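Nov 29, 2019

# Flomurero Prultenska hand-held gripper set: review

The Prultenska is a pair of hand-held grippers for recording chores. You hold one in each hand, do the job with the fingers instead of your own, and the set saves what the grippers did along with video from a camera you wear on your head. The recordings are meant for training a two-armed robot later. I bought the set to collect laundry data at home, where I don't have room for a real arm.

I paid $788 through Ağca, which was the only shop that would ship to me. That price includes both grippers, the head camera and its strap, two charging cables, a spare set of finger pads and a printed guide. It does not include any software beyond a basic recorder. I use Ovirwood to cut and label the clips, and that is a separate purchase.

## Setup

Setup took me most of an evening, mainly due to the guide. The steps for pairing the left and right grippers are printed after the steps that need them paired. Once I had that sorted out it went fine. You squeeze each gripper fully closed, let it open all the way, and the recorder stores the range. I do this again at the start of every session.

The strap is stiff and took some adjusting. The camera has to tilt down more than feels natural, or your hands drop out of the bottom of the video when you work close to your body. I marked the hinge with a paint pen so I could get back to the same angle.

## Folding clothes with it

I tried towels first. Towels are easy. They are thick, they have clear corners, and the fingers close on them without much care. If you only want towels, you can probably get by with a cheaper set.

Shirts are harder and they are what I wanted the grippers for. A thin short-sleeved shirt lying flat gives the fingers very little to get hold of. My way of doing it is to press down at the edge, slide in a little, and close. On a bed the mattress gives under the finger, and that helps. On a hard table I missed the edge more often and had to go back for it.

The other thing to learn is what to do with the free hand. With bare hands you smooth and hold and pull all at once. With the grippers each side can do one thing at a time, so I now keep one side holding and the other one waiting near the cloth until it's needed. My early recordings have both sides moving constantly, and I ended up deleting most of them. 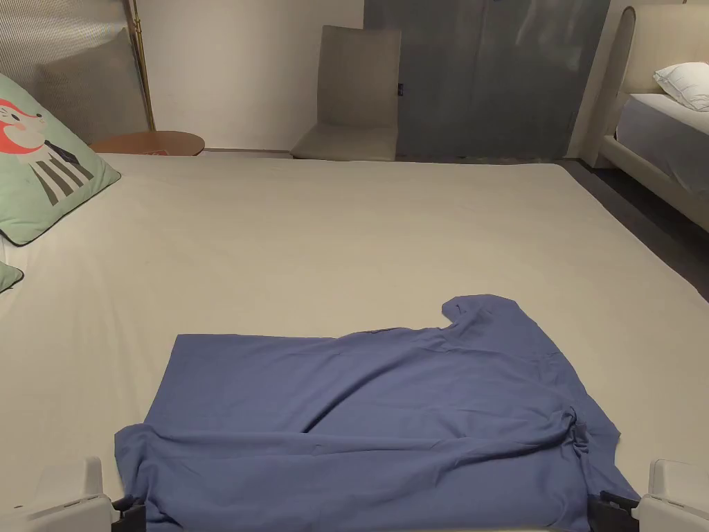
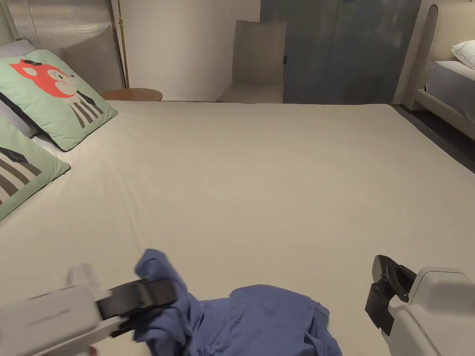

Gerrit Adams, who has the same set, wrote back after reading a draft of this and disagreed about the mattress. He folds on a low table with a blanket over it and says a soft bed teaches bad habits, as the edge of the cloth sinks along with the finger and the robot will be pushing on something firmer. He also thinks I'm too easy on the pads. His went smooth within a few weeks and started dropping thin cotton halfway through a lift.

I can't argue with the first point, as I have no robot here to check it on. I've added some table sessions to cover both. On the pads, mine still grip well, but I haven't had the set as long as he has. Replacement pads are sold only in full sets, and you can't buy a single one. I'd order a second set with the kit.

## Comfort

The white plastic housings are bulky. My hands are on the small side and I can reach the trigger, though only with the tips of my fingers. The weight sits forward, toward the fingers, and I feel it in my wrists before I feel it anywhere else. I stop after 60 minutes whether I'm tired or not. The recordings I made past that point were sloppy, with a lot of dropped hems.

There's no left-handed or right-handed version. Each side is made for its own hand and the triggers are the same on both.

## Recordings

So far I have kept 106 shirt recordings out of 205. That sounds poor, but a good part of the loss was me learning. The rest came from two faults:

- The left gripper lost its connection now and then, and the recorder kept going without telling me. I only found out when I opened the clips. An update in June was supposed to fix this. It happens less, but it still happens.
- The video and the gripper data drift apart in long recordings. Short ones are fine. I now record one shirt per clip and stop in between.

A beep when the connection drops would have saved me a lot of work. I wrote to Flomurero about it and got a polite answer from Nobuhle Du Plessis, saying a warning sound is on their list. She gave no date.

Ovirwood opens the files without any conversion. The finger opening shows up as a line under the video, so it's easy to find each grab and trim the clip to it. If you use something else, check first, as the basic recorder only exports one format.

## Battery and storage

Battery life is good and I've never run one down in a session. The two sides don't drain evenly, and the left one always finishes lower. The charging port has a rubber cover that is hard to open with short nails.

There's no case in the box – I keep mine in a shoebox with a towel between the two grippers, fingers pointing the same way.

## Would I buy it again

Yes, at this price, for cloth work. The fingers are narrow enough to pick up the edge of a shirt, and I couldn't do that with the one other set I've tried. I would not buy it for anything heavy, or for long days. For a shared lab I'd wait until the connection warning is in.

**Good:** grip on thin cloth, battery, files open in Ovirwood.

**Bad:** printed guide, silent dropouts on the left side, no case, pads sold only as a set.

**Rating:** 7 out of 10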